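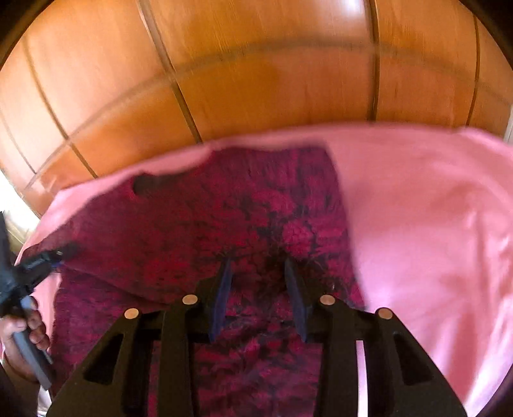
홈으로 나뉜 나무 패널 면

검색어를 입력하세요 검색

작가 인터뷰 연재 지원사업 중간보고
2020년 12월 23일

Dorkbridge 출판기금 담당자께

판타지 소설가 인터뷰 연재는 계획한 36편 중 20편을 공개했습니다. 편수만 보면 순조로우나, 이를 성과라 부르기에는 이르다고 봅니다. 뉴스레터 신규 구독자는 192명인데, 이 가운데 몇 명이 책을 샀는지는 확인할 방법이 없습니다. 서점 Pichler가 보내 준 판매 자료도 인터뷰 공개일과 맞춰 보면 뚜렷한 관련이 보이지 않습니다.

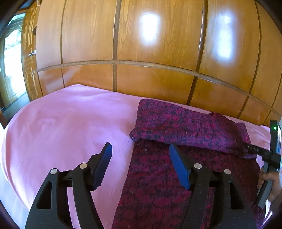
번역 쪽은 더 더딥니다. Radek Zelenák 씨가 맡은 원고 가운데 5편은 아직 초벌 상태이고, 교정비도 예산을 넘길 듯합니다. Peter Kollár 씨는 낭독 영상을 추가하자고 제안했습니다. 저는 회의적입니다. Sultby 낭독회 영상도 조회 수는 올랐지만 끝까지 본 사람은 적었습니다.

남은 기간에는 질문지를 줄이고 신인 작가 비중을 높이겠습니다. 독자 설문은 2월에 돌릴 예정이나 응답률은 크게 기대하지 않습니다. 2차 지원금 집행 내역은 별도 표로 보내 드립니다.

Sidov 편집실 드림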